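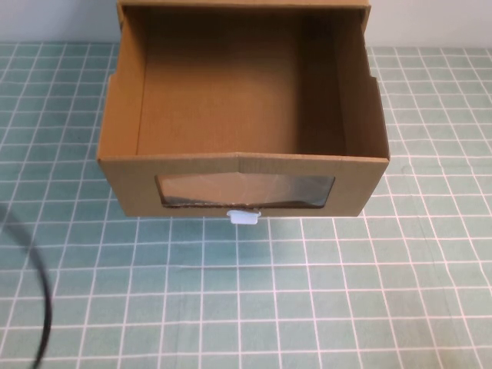 3.2 The drawer as a test object

Figure 2. Open-topped corrugated cardboard drawer with a window of clear plastic in the front panel and a small white plastic pull, set on a gridded cutting mat.

We are fond of drawers. A drawer is one of the first pieces of furniture a child learns to work, and it asks a surprising amount of its maker: it has to hold its shape, show or hide what is in it, and give the hand something to hold. Our study at the Firnbridge workshop asked what happens to these everyday demands when the material is plain corrugated cardboard, and the drawer in Figure 2 brings most of them together in one object.

The design follows the Kinura pattern, first drawn up by Misaki Kubo for storing sewing supplies. The bottom is a flat rectangular panel, and the walls stand up from it to leave the top open. The front panel gets most of the attention. A wide window is cut into it and covered with clear plastic, so that a person can check the contents without pulling the drawer out. Cutting that window takes away much of the stiffness of the panel, and the strip left below it has to carry the handle as well. We were delighted by how often makers noticed this for themselves and went back to change the width of the strip on their next try!

The handle is a short pull tab centered below the window. Makers in our sessions tried string loops, folded paper and buttons before most of them settled on plastic. A tab this small keeps the front tidy, but it puts the whole pull on a narrow piece of board, and that is where we looked first for wear.

Wear turned out to be the richest part of the work. Cardboard keeps a record of how it has been treated, and it keeps it in several different ways.
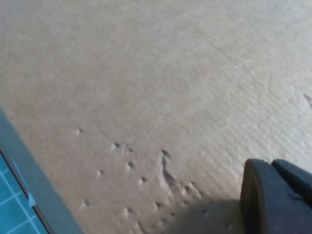
A crease usually tells us about bending, while a pit or a gouge points to pressure on one small spot. The two matter differently to the life of a drawer. A light crease across a panel can be lived with for a long time, but a crushed spot weakens the ridged layer under the paper face, and the board tends to fold there later. Thịnh Giáp proposed that we log creases and pits on separate sheets - a small change, and a very useful one, as it let us compare panels that had seemed equally worn at first glance. We also began to note the direction of the ridges next to each mark, a habit we carried into the shelf study in Section 4.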